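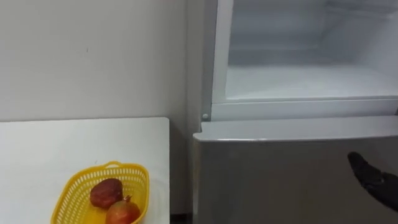

Against the Fruit Basket

Home Recipes Opinion Letters About

By Heather Ngata

I have been told, by people who seem to mean well, that I should keep fruit on display. The theory goes like this. If the fruit sits out in an open basket near the refrigerator, you will see it every time you go looking for cheese, and one time in three you will take the fruit. Over a year that adds up to a better person. I have now read this advice in two cookbooks, a dentist's newsletter and a leaflet that came through the door in Fornthorpe, and none of them offered any evidence beyond a photograph of lemons.

I don't believe it. I have a basket and I have a refrigerator, and I have paid attention to what goes on between them.

Start with the basket itself. The yellow plastic kind with holes in the sides is a perfectly decent object. It weighs nothing, you can rinse it under the tap, and it costs less than the fruit you put in it. I have nothing against it as a basket. My complaint is with the job it has been given. We have taken a thing that was made for carrying stuff from one place to another and turned it into a billboard for our intentions.

Look at what ends up in there. A pomegranate, for one. I would like to meet the person who passes a pomegranate on the way to the refrigerator and eats it on impulse. You need a knife, a bowl, a shirt you don't care about and a clear quarter of an hour. It is a wonderful fruit and I buy several every winter, but it is a project. Setting it out where it can be seen doesn't make it a snack any more than leaving the ironing board up makes me iron. All it does is sit there getting a harder skin while I eat crackers standing up.

The display people have an answer to this, which is that you should put out easy fruit. Fine. Easy fruit is eaten within a day of coming home, basket or no basket. My sister's children could find a bag of grapes in a locked car. The fruit that stays in the basket long enough to be looked at is by definition the fruit that people didn't want much, and so after the first day what you have on display is a collection of leftovers. The basket takes credit for the grapes and then spends the rest of the week advertising the things we passed over.

The warm side of the kitchen

Then there is the matter of where the basket goes. Nearly every kitchen I have stood in puts it on the table or counter closest to the refrigerator, and I understand why. That is where you unload the shopping. The cold things go in, the other things stay out, and whatever is left gets called a display.

My friends in Rutherford have exactly this setup and are very proud of it. They moved the table up beside the refrigerator in June after one of them read an article, and by their own account they have been eating more fruit ever since. I asked how much more. They didn't know. I asked how much they used to eat. They didn't know that either, but they were sure it had been less. I stayed with them from a Wednesday through the weekend and saw one pear eaten, by me.

What I did notice was that the fruit was going soft at a good clip. Some refrigerators give off warmth at the sides and some at the back, and I am not going to pretend I know which kind theirs was. But I do know that a spot beside a running appliance isn't always the coolest place in the room, and that cool is what most fruit would like. Put your hand there after dinner. If it feels warm to you, it will feel warm to a plum.

Pomegranates, to be fair, don't mind much. They will sit on a table for a good while and come to no harm. They keep longer in the refrigerator, though, and so do apples, and we all know it, and we leave them out anyway for the sake of how they look.

The numbers, such as they are

There is a newsletter out of Pesason that I subscribe to for the soup recipes, and last winter the editor asked readers to keep a note of what they threw away. She got 683 replies, almost all of them about bread. Fruit came up a good deal too, and I wrote to ask whether people had said where they kept it. She hadn't asked. She did forward me 13 of the longer letters, with the names taken off, and I read them twice over a pot of coffee.

I won't call that research. It was a handful of strangers with strong feelings about bananas. But the same story kept turning up. The fruit goes out on shopping day and looks lovely. Then everybody stops seeing it. One woman wrote that she had walked past a mango for so long that she had started thinking of it as belonging to the table. Another had begun buying new fruit to put on top of the old fruit so the basket would look full.

That second letter bothered me, and it still does. If the fullness of the basket is the point, then eating from it spoils the effect, and you have built yourself a reason to leave the fruit alone. I recognized it, too. I have reached for the last orange and thought, no, then it will look bare. I went and had toast.

What I would say for the other side

I am not trying to be difficult for the sake of it. A friend who taught for years at the primary school in Ramimura read a draft of this and told me I was being unfair to small children, who really will eat what they can see and reach. I accept that. If you have a four-year-old, put the fruit low down and stand back.

She also said that fruit is nice to look at and that I should let people have it. I accept that as well, more or less. A red pomegranate on a white table is a cheerful thing in a gray month. Buy one and look at it. My quarrel is only with calling this nutrition.

And I will admit that fruit hidden in the bottom drawer has its own way of dying. I have found things in mine that I couldn't name. The drawer is no paradise. It is just slower, and it doesn't congratulate you. 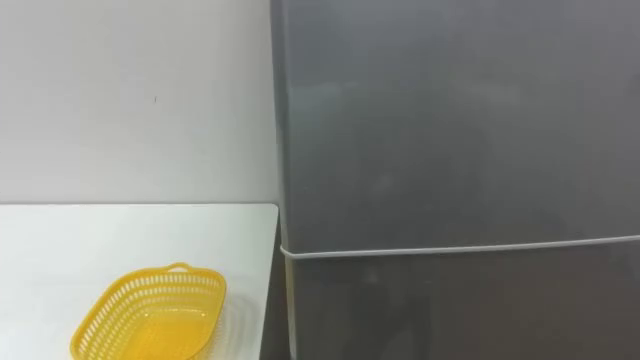 The case for an empty one

So what do I do with mine? For the past few months I have let the basket go empty and left it that way until I had something to put in it for that day. In the morning, if I remember, I take out what I mean to eat and put it there. Two apples, say. By night they have either been eaten or they go back in the cold. There is no pile and no top layer hiding a bottom layer.

Visitors don't care for it. An empty basket on a bare white tabletop makes people think you are about to move or have just had bad news. My mother put a lime in it while I was out of the room. I have come to like it, though. I can see straight to the bottom, and I can wipe the thing down without evicting anybody. When there is fruit in it, I notice, which was supposed to be the whole idea.

Do I eat more fruit? I think I eat the same amount. I throw out less, and I am fairly sure of that part, though I'll grant that my friends in Rutherford are fairly sure of theirs. I haven't kept a record and I don't plan to. If somebody wants to come and weigh my peelings they are welcome to try.

What I would ask of the people who write the leaflets is that they stop promising a change of character from a piece of kitchenware. Tell me to buy fewer things at once. Tell me to buy the ones I like. Tell me to cut the pomegranate up when I get home, while I still have my shoes on and some energy left, and put the seeds in a jar at eye level behind the refrigerator door. I did that last week and they were gone by the next evening -- most of them into my mouth with a spoon, before dinner, with the door hanging open.

More in Opinion

Your Spice Rack Is Too Big
Who Is the Good Tablecloth For?
A Few Doubts About Batch Cooking
In Defense of the Junk Drawer
Letters: Readers Reply on Bread

Contact the editor | Copyright Heather Ngata, all rights reserved | Back to top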